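The Cut Lemon and the Long Table
Preparation, cooking and the value of a clear surface

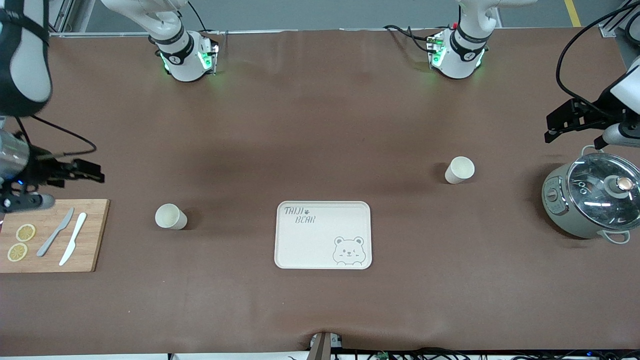
By the Features Editor, Allon Quarterly
2022-08-31

Two slices of lemon on a bamboo board are a modest beginning to a meal. Beside a rice cooker, however, they suggest a kind of cooking that has gained ground in small and shared kitchens: plain grain, prepared without supervision, and lifted at the last moment by something sharp. The Allon household programme has given much of its year to this subject, and the present article sets out what has been learned about the tools, the surface on which they stand and the order in which the work is best done.

The programme opened in March at the Adby teaching kitchen. A total of 118 households enrolled, most of them cooking for one or two people. Each was asked to keep a record of its evening meals, and 3651 entries had been received when the record closed. Of these, 852 named rice as the main part of the meal. Citrus was mentioned less often than the organisers had expected, and usually as an afterthought.

The board

A rectangular board has practical advantages over a round one. It lies square to the edge of the table, leaves less wasted space around it and can be stood upright to dry. Bamboo is hard, light and easily wiped. It should be washed by hand in warm water and dried on both faces, as a board dried on one face only will tend to bow. Prolonged soaking is to be avoided. A little food-grade mineral oil, rubbed in and left overnight, restores a surface that has become pale or rough.

Lemon juice does no harm to a board that is rinsed promptly. The Adby kitchen keeps one board for fruit and another for onions and garlic, and advises members with room for only one to cut the fruit first.

The lemon

Round slices are cut across the fruit, so that the segments show as a wheel. They are suited to garnish, to poaching liquid and to the top of a dish that will be brought to the table covered. Wedges are better where juice is wanted. A sharp knife matters more than a large one; a dull blade presses the fruit and leaves the juice on the board. The ends should be taken off first and the pips lifted out with the point of the knife.

For lemon rice in the Adby manner, 100 grams of long-grain rice is allowed for a generous single portion. The rice is rinsed until the water runs nearly clear, then cooked in the usual way with a pinch of salt. When the cooker has finished, the lid is left closed for ten minutes. Butter or oil is then forked through, followed by the juice of half a lemon, and the slices are laid on top just before serving. Juice added at the start gives a flatter taste.

The cooker

Members frequently asked where a rice cooker should be kept. A unit stored in a cupboard is seldom used, and the household records bear this out. It should have a place on the working surface, clear of shelves that would catch the steam, and its cord should run to the back. The inner bowl is best filled away from the base and wiped dry on the outside before it is returned.

The surface

The long table has much to recommend it over the divided worktop. Cutting may be done at one end and cooking at the other, with room between the two for bowls and plates. A smooth brown covering, whether of paper or of vinyl, makes the whole length easy to clear. Paper may be lifted and replaced at the end of a session; vinyl calls for a damp cloth and a mild detergent. Neither will tolerate a hot pan, and a stand or folded cloth should be kept within reach.

Few objects should be left out. The recommendation in the Merkasico notes, which the programme adopted as its course text, is that each item on the table should belong to the dish in hand.

Further sessions

The autumn sessions at Adby will turn to pulses and barley, with one evening reserved for preserved lemons. The D'Amico room has been booked for the larger classes. Members who kept a meal record will receive a bound copy of the collected recipes, and those wishing to correct an entry should write to the programme office before the text is set.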